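Callwood cast news, a short thread 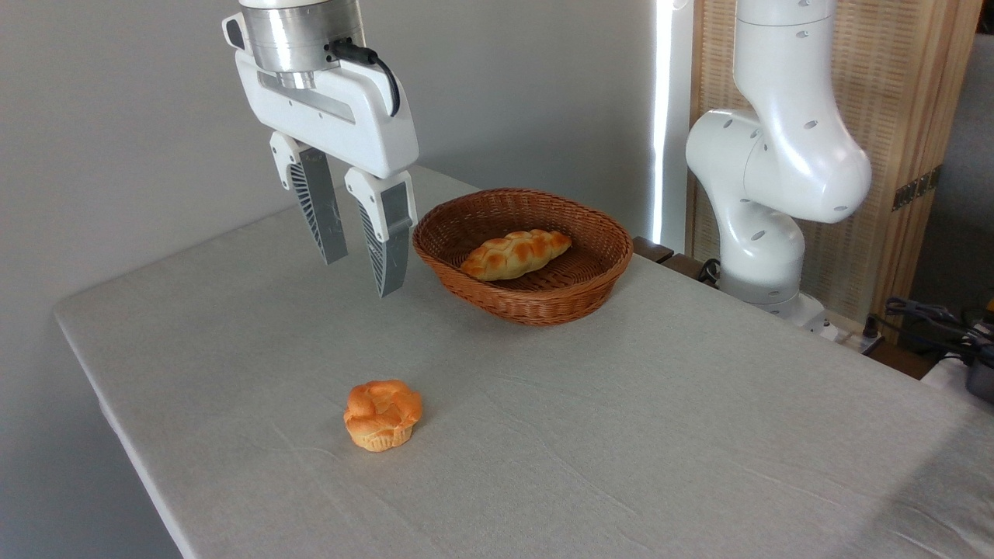
Theresia Rainer
@theresiarainer · July

1/ Gion Wieser is leaving Callwood. The production office confirmed it this morning. He has played the harbor doctor for 4 seasons and his last episode is already shot.

2/ It was his decision. He told me he wants to go back to the stage and has signed on for a new play in Dirketdale. He starts rehearsals next month.

3/ The doctor isn't killed off. He takes a job out of town, so a return is possible. Wieser says he'd come back for a wedding episode if they asked.

4/ Amirul Kusuma stays, and so does Beat Danzer, who is 56 and has been there from the pilot. Danzer posted a picture of the two of them at the wrap dinner with the words "see you Sunday, bring the dog."

5/ Three new faces join for the next season. Only one name is out so far: Benedikt Widmer, last seen in the Egger crime films. He plays a lawyer, and I'm told he shares most of his scenes with Kusuma.

6/ Shooting moves to Deltley for the first three episodes - the old harbor set is being rebuilt after the storm damage.

7/ A few of you asked if the Christmas special is still on. Yes. Wieser is in it, it was filmed before he left.

8/ No air date yet. I'll add it to this thread when the channel sends it out.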